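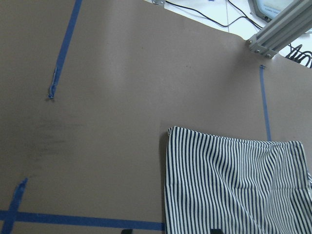 Grallmont Visitor Economy Program
Progress report to the funding body
Prepared by Mariann Oláh, Program Manager
8 March 2022

1. Purpose

This report covers the second period of the Grallmont port and old town visitor project, as required under the funding agreement. It sets out work completed, work delayed and the matters on which the program seeks direction before the next instalment is released.

2. Shore excursions

The walking route between the passenger terminal and the old town is open for its full length. Directional signs have been installed at 11 points, and the remaining sign at the Sotomayor stairs is on hold until the retaining wall has been inspected. Cruise passengers arriving without a booked tour may now collect a printed map at the terminal desk in English, French or Spanish.

A total of 1170 visitors joined a guided walk during the period. Attendance was strongest on the morning departures. The late afternoon walk attracted few bookings and has been withdrawn for the present, with the guides' hours transferred to the market tour.

3. Accommodation and operators

Six small accommodation operators have completed the host training module. Two more enrolled but deferred owing to staff shortages. The module on accessible rooms was rewritten after the first intake found the section on bathroom fittings difficult to apply in heritage buildings. The revised text has been reviewed by Otis Haverford, who continues as the program's adviser on access.

The shared booking calendar, Pradavow, is in use by all participating operators. Cancellations made by telephone are still entered by hand and have led to a small number of double bookings. The supplier has undertaken to correct this at no additional charge.

4. Regional day trips

Negotiations for a coach service to the Prurnora vineyards have taken longer than planned. The operator initially proposed a minimum load that could not be guaranteed outside the summer season. A revised proposal has been received and is under review. Should terms be agreed, a trial service would commence in April.

The existing rail and walking itinerary continues without change. About 800 copies of the brochure were distributed through the terminal, the library and participating hotels. A reprint will be needed to correct the return timetable and the colour coding on the inside map.

5. Finances

Expenditure is within the approved budget. Signage costs were lower than forecast, and translation costs were higher owing to the addition of Spanish. The program requests approval to apply the signage balance to the brochure reprint.

6. Matters for direction

The funding body is asked to approve the reallocation described in section 5 and to confirm whether the Prurnora trial may proceed before the final visitor survey is submitted. The survey instrument is attached as Appendix B.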